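WORKSHOP NEWS, APRIL

Arm project: fingers are on, crate tests have started

The gripper for the shared arm is finished and bolted up. Mhairi Lennox cut the last pair of fingers at the start of the month, and they are the ones we plan to keep. They have wedge-shaped tips, which slide in beside a crate wall much better than the square ones we began with. The first pair was too thick at the end and kept catching on the rim.

The wrist camera is on the bracket Mhairi designed, looking out between the fingers. It took three tries to get the angle right. On the first bracket all we saw was our own fingers, and on the second the cable pulled tight whenever the wrist turned past 100 degrees. The current one has a longer slot for the cable and a clip on the side. If you borrow the arm, please leave the clip alone.

Most of the practice so far has been on plastic crates with slotted walls. The slots give the fingers plenty of places to catch, so the approach has to be fairly straight. Bags with looped handles come next. A handle hangs differently every time and there is no fixed point to aim for, so for now a person drives the arm for those and we save the camera video to go through later.
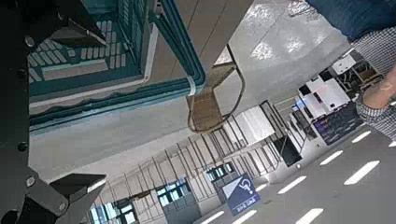
Numbers so far

We logged 240 tries at the crate with the new fingers. Of those, 183 ended with the rim held and the crate lifted clear. Most of the misses came from starting with the wrist rolled too far over, so that one finger landed on top of the rim and the other went past it. The Wavero control board now stops the motor when the current climbs, and we have not stripped a gear since it went in.

Still to do

The roll joint has some play in it. Roughly 200 hours of running have worn the bushing, and a new one is on order from Hájek. Until it comes, please run the arm at half speed.

The finger pads need replacing too. We tried a soft pad from Sistetti, which grips well but peels at the corners. Mhairi wants to try screwing them down with a thin strip over each end. If you have scrap sheet in the right size, put it in the tray under the arm bench.

The code that sorts the saved video is slow and could use another pair of eyes. It is in the Plultano folder on the workshop drive, with a readme that is mostly up to date. Talk to Mhairi first if you want to change the file names, as the log sheet depends on them.

Arm sessions start at 7 p.m. Sign up on the sheet by the drill press.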